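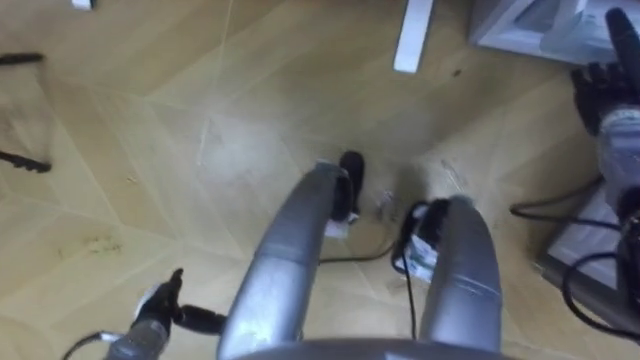
GRUSTVILLE, March

Spent the morning looking at a floor. I've been told by three separate people that a pale wood floor "hides everything." I would like to meet the person who started this.

Pale wood hides pale dust. Fine, I'll give it that. It does not hide specks, it does not hide scuffs, and it sure doesn't hide the brownish patch on the left side, which I saw before I saw anything else.

I'm not saying what the brown stuff is. I don't know what it is. Every floor forum will tell you with total confidence that it's old adhesive, or tea, or tannin, and they've never laid eyes on your floor.

Then there's the finish. The brochure for the Eynon range calls this sort of thing a "soft natural luster." In the middle of the floor, where the light lands, it's a dull glare. I've seen shinier cardboard.

Do I hate dull? No. Dull is easier to live with than gloss. I just don't want to pay extra for the word luster.

Speaking of paying. The quote from Prisonthorpe to sand and refinish a room came in at $1,411. I asked what happens if we skip the sanding and just do a clean and a fresh top coat. $1,141. So the sanding, the part with all the noise and labor, is worth $270? Somebody's math is off and I don't think it's mine.

Asked about that. Was told the top coat is "where the value is." OK.

The planks run in big angled panels, so the seams go off on the diagonal. People love this. It photographs well. Now try sweeping it. You either push across the seams and the grit drops in, or you sweep at a slant like you're rowing a boat.

I sweep at a slant. I've made my peace with it. I still don't believe the guy at the showroom who said the angle "guides dirt toward the edges." Dirt has never once been guided anywhere in my experience.

Several of you are going to say get the Nusbridge floor kit. I got the Nusbridge floor kit. $37 for a spray bottle, a flat pad and a leaflet. The leaflet is mostly about other things Nusbridge would like to sell me.

The spray is okay on light marks. On real scuffs I couldn't see any difference from a damp cloth and some elbow. If there's a difference, it's a small one, and it smells like lemons.

What I do on scuffs, for the record: dry cloth first. Then a barely damp one, going with the grain. Then a clean pencil eraser on the dark ones. Then stop. The stopping is where I used to go wrong. I once rubbed a mark until I had a clean, shiny oval that was way uglier than the mark.

For a patch of residue, a plastic scraper held nearly flat, and test it somewhere out of the way before you go at it. Please don't use the vinegar trick. I know your aunt does it. Your aunt may have a different finish.

And cables. A thin black cable looped on a light floor is the best-disguised thing in the world right up until your broom catches it. Lift it, sweep, put it back. Nudging it around with the bristles just moves the specks to wherever the cable ends up.

Someone replied that felt pads would solve the scuffs. Felt pads help for a while. Then they pick up grit and turn into little sanding blocks. If you aren't going to check them, I'm not convinced you're better off.

Someone else says their floor is 51 years old and has never been refinished and looks perfect. I'd like to see it at four in the afternoon with the sun coming in low. Everything looks perfect at noon with the blinds down.

So am I paying the $1,141? Not yet. First I want the brown patch up and the specks swept, and then another look in daylight. My guess is half of what gets sold as refinishing would be handled by a proper clean, but that's a guess, and I've been wrong about grout.

Will post again when I've had a go at the patch. If the lemon spray does it I'll say so. Through gritted teeth.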